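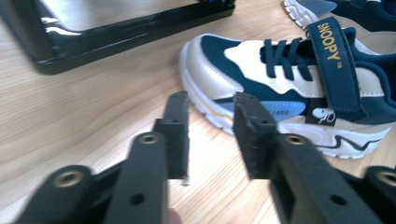 Ladi Briggs asked whether members who joined under the old mailing list have to sign up again before they can vote on the next book. They do, once, and the steps are in 4.2 below. Their reading history carries over if they use the same email address.

4. Setting up a reading group in Stiso

This section covers creating a group, bringing in members, running the first book vote and opening the discussion board. You need an organizer account. If you only have a reader account, ask your branch administrator to change it under People > Roles.

4.1 Create the group

1. Sign in and select Groups from the left menu.
2. Select New group.
3. Type a name. Names can be up to 100 characters long and cannot be changed after the first discussion opens.
4. Choose a meeting type: Online only, In person, or Mixed. Mixed groups get both a discussion board and a meeting calendar.
5. Set the reading period. The default is eight weeks. Groups at the Callosbridge branch mostly use ten.
6. Select Save as draft.

The group stays hidden from readers until you publish it in step 4.4.

Note: Two groups at the same branch cannot share a name. If you see "Name in use," the older group may be archived. Archived groups keep their names – add a year or a branch name to yours.

4.2 Add members

You can add members one at a time, by file, or by invitation link.

To add one member:

1. Open the group and select Members.
2. Select Add, then type the email address.
3. Choose Reader or Co-host and select Send.

To add members from a file:

1. Save your list as a CSV file with one address per line and no header row.
2. Select Members > Import.
3. Choose the file and wait for the preview.
4. Check any lines marked in red. These are skipped unless you correct them.
5. Select Import.

A single file can hold up to 200 addresses. For a longer list, split it and import the parts separately.

Members from the old mailing list receive a confirmation email. They must open it and select Join group. Until they do, they appear as Pending and cannot vote or post. The link in the email is good for 14 days. To send a new one, select the three dots next to the name and choose Resend.

Caution: Do not import the same person under two addresses. Stiso treats them as two readers, and merging them later removes the posts made under the second address.

4.3 Run the book vote

1. Select Books > New vote.
2. Search for each title and select Add to ballot. A ballot needs at least two titles and can have up to six.
3. If a title does not come up, select Enter by hand and fill in the author and page count.
4. Set a closing date and time.
5. Choose whether readers can see the running totals. Hidden is the default.
6. Select Open vote.

When the vote closes, the winning title moves to Current book. In a tie, the organizer gets a message and picks one of the tied titles from the Results tab. Titles that did not win are kept on the Later list, and you can put them on the next ballot with one click.

Note: Stiso does not check library holdings. Look up the number of copies in your own catalog before you add a title. Audiobooks and large print editions are usually listed separately.

4.4 Publish the group and open the board

1. Go back to the draft and select Review.
2. Check the name, meeting type and reading period.
3. Select Publish.
4. Select Board > New thread and write a welcome post. Posts can be up to 2000 characters.
5. Pin the welcome post so that it stays at the top.

Create one thread for each part of the book and put the chapter numbers in the thread title. Readers who are behind can then stay out of the later threads.

To hide plot details in a post, highlight the text and select Cover. Readers tap the gray bar to show it. Covered text is still shown in full in the daily email – turn off the email under Settings > Notices if this is a problem for your group.

4.5 If something goes wrong

Vote button is gray: The member is still Pending. See 4.2.

Import stops at the preview: The file was probably saved as a spreadsheet. Save it again as CSV.

Threads appear in the wrong order: Select Board > Sort > By title.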